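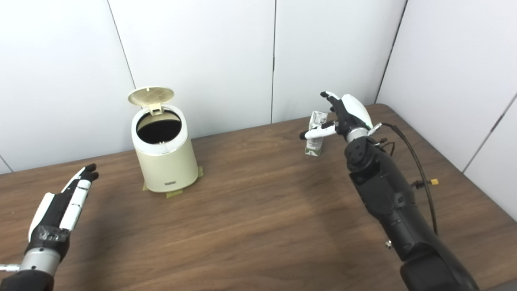

Household Waste Sorting Study: Call for Participants

Plarna is recruiting households in the Dorotmont service area for a study of how residents separate food scraps from general trash. The study measures the weight and contamination rate of material collected in small kitchen containers over one collection cycle. Results will be used to set container volume and pickup frequency for the 943 addresses on the Clurach route.

Background

Food scraps on the Clurach route are currently collected with general trash and sent to landfill. A separate collection is planned, but the existing data on household output come from apartment buildings with shared bins and do not transfer well to single-family homes. The present study collects data at the level of the individual kitchen. It does not test a product, and participants are not asked to rate the container.

Who can take part

We are seeking 268 households. To be eligible, a household must:

- be located on the Clurach route and receive curbside pickup
- have at least 2 people living at the address full time
- prepare food at home on most days
- have one adult, aged 18 or over, who agrees to act as the contact person

Households that already compost in the yard may apply, but must record any material diverted to the compost pile. Households that use a sink disposal unit may apply if they agree not to use it during the study. Addresses with a food business on the premises are excluded.

What participation involves

The study period is 4 weeks. Each household receives a lidded container, a supply of paper liners, a hanging scale and a log sheet. The contact person attends one orientation session of 45 minutes before the start date.

During the study period, household members place all food scraps in the container. Accepted material includes fruit and vegetable peelings, cooked leftovers, meat, small bones, eggshells, coffee grounds and paper filters. Plastic film, metal, glass, diapers and pet litter go in the general trash as usual.

When a liner is full, the contact person ties it, weighs it, and writes the weight, date and time on the log sheet. Full liners go in the outdoor cart supplied by Plarna. The cart is emptied once a week on the normal pickup day. Contents are sorted by hand at the Honorato transfer station, where non-food items are separated and weighed by category. Logging takes a few minutes per liner.

Please do not change what you buy or cook for the purposes of the study. Weeks with guests or travel are still useful and should be marked in the comments column.

Compensation

Households that return all log sheets receive a credit on their next trash bill equal to one month of standard service. Households that withdraw early receive a prorated credit for each full week completed. The scale may be kept. The outdoor cart must be returned.

Data handling

Each household is assigned a code, and carts are labeled with the code only. Names and addresses are stored separately from the weight data and deleted when credits have been issued. Published tables will report results by block group and household size. Mail or documents found during sorting are shredded unread. Participation is voluntary and may be ended at any time by calling the study office.

How to apply

Application forms are available at the Plarna customer counter or by mail on request. Include the number of people at the address, the type of dwelling and a daytime phone number. Applications must be received by 2019-04-02. If more households apply than can be accepted, places will be assigned by random draw within each household size. All applicants will be notified by letter.

Questions about eligibility and scheduling should be directed to Mirela Medeiros, study coordinator. Questions about methods or data handling should be directed to Marcelino Vieira, principal analyst. Both can be reached through the Plarna main switchboard during office hours.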